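Kunton cell, controller software release checklist
Two-arm station, tabletop pick and place
Inspector: Paweena Thepsuriya
Date: April 11, 2023

1. Emergency stop halts both arms from the planner's run state. Pass.
Comment: Stop event logged on both controllers. Restart needs a manual clear, as specified.

2. Watchdog trips on lost joint state. Pass.
Comment: Timeout set to 200 ms in the Beltum config. The old value was still in the backup file; deleted.

3. Collision model matches tooling. Fail.
Comment: Finger geometry in the planner predates the current pads. Padding raised to 12 mm until the mesh is redone. See ticket 401.

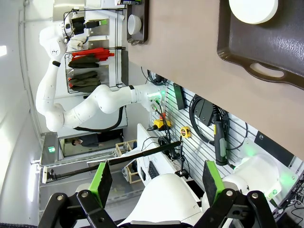

4. Arm-to-arm clearance checked at plan time and during execution. Pass with comment.
Comment: The execution check runs only if the Trundell monitor starts before the planner. Launch order must be fixed in the script.

5. Wrist camera calibration loaded and current. Pass.
Comment: Image rotation is applied in the driver. Do not apply it again in perception.

6. Fault log reviewed. Open.
Comment: Error 566 repeats on startup and clears without action. Sent to Kerr.

Release status: hold for items 3 and 6. Reduced speed only.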